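Teaching a two-armed robot by remote control: project report
Nurhan Sönmez, 2022-12-23

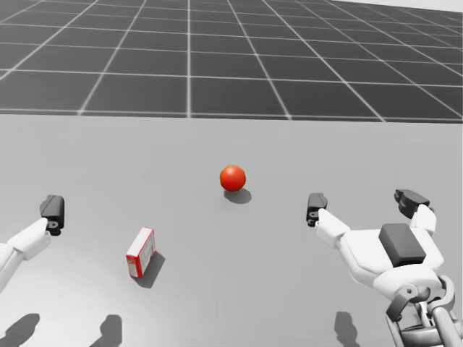 My project looked at how well a person can show a robot a simple pick-up task by steering it from a desk. All demonstrations were done in simulation, using a setup passed on to me by the Komlow group. The operator moves two hand controllers and the robot's arms follow. I kept the table plain, with only a small red ball and an upright red and white box on it, so that a new operator could learn the controls quickly. The ball was the harder of the two. It rolls when a fingertip touches it off centre, and with no sense of touch the operator has to judge the gap by eye. The shadows on the tabletop were a great help with this.

Recording

I recorded 89 demonstrations over nine sessions. Each one began with the arms raised and ended when the object had been lifted and held for two seconds. Failed attempts were kept in a separate folder and not used for training. Seven recordings had to be thrown out later because the right wrist had lagged behind the controller - I had set the filter too strong.

What I would change

My early demonstrations were slow and full of pauses, and the trained policy copied the pauses. Later ones were smoother. I would now practise for a full session before saving anything. I would also slow the arm down near the table, as the Valside manual suggests.

The next step is to repeat the box task on the real arms in the Balitz lab. The recordings and settings are on the shared drive under "Sarıgül".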